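Workshop tips from the Fistport page: trying out hand grippers

If you are comparing two or more hand grippers before settling on one, do start with bottles. I've tried all sorts over the years (biscuit tins, socks, a very patient teapot) and I always come back to them, as every house has a few and you can get through 20 goes before the kettle has boiled. Stand the biggest one up between the fingers and put the smaller ones a little way off, so you have something to move on to. 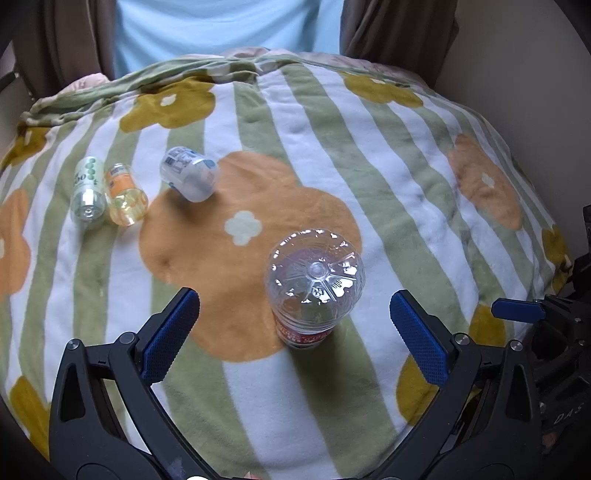 Page last changed: July, by Larasati Kusuma

Do try a soft surface as well as a table! A quilt gives under the bottle and tips it a little whichever way it fancies, and you learn far more about how squarely the two pads meet than you would on a hard worktop. Textured pads are lovely on ridged plastic, I find, though you do want to close them slowly the first few times.

Endang Pattinasarany wrote in to suggest keeping the same 4 things out for every gripper you test, and I've done it that way ever since. Write down each drop as it happens, because by teatime you'll have forgotten which one it was.
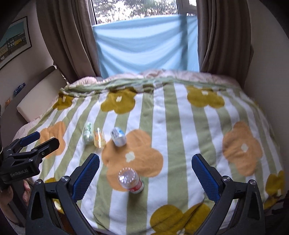
Then swap hands and do the whole lot again. My left is hopeless, and a gripper that feels light and easy in the right can be a proper nuisance in the other, especially when you're leaning over to reach the far things. I stop after some 11 minutes for a stretch, then wipe the pads with a barely damp cloth and let them dry before the next round.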